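Chapter 20
Keeping Things Cold, Keeping Things Handy

Anyone who has lived in a small room knows how often a drink wanders between the refrigerator and the desk, and how seldom we give the trip a thought. In this chapter we'll give it plenty of thought!

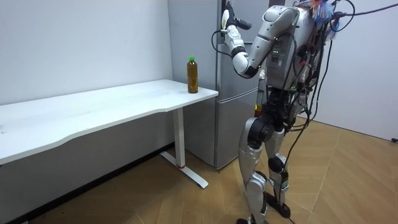
We begin with the refrigerator door, and with why tall bottles so often end up in it (my own mother would have had opinions on that). Then we move on to the desk, and to how much clear space a person really needs there.
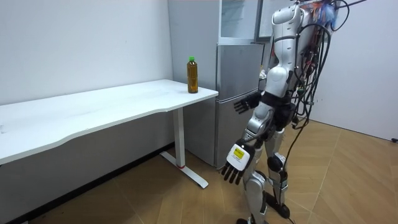

Figure 20.1 A bottle on the desk, with the refrigerator against the back wall.

Keep your Mokdale floor plan close by as you read, and pencil in your own refrigerator and table before you start the exercises on page 398.
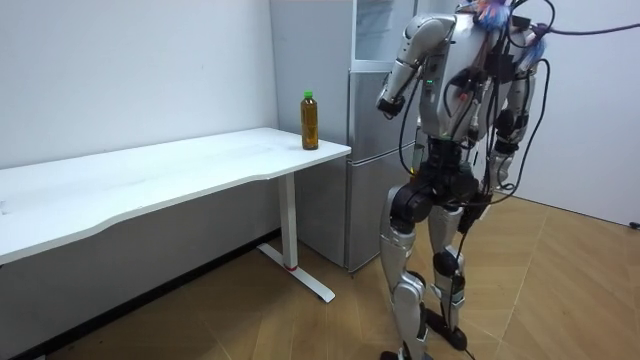 Take your time with the measuring, too, and go back over it once after lunch.

© Adwood Schoolbooks. All rights reserved. Back to top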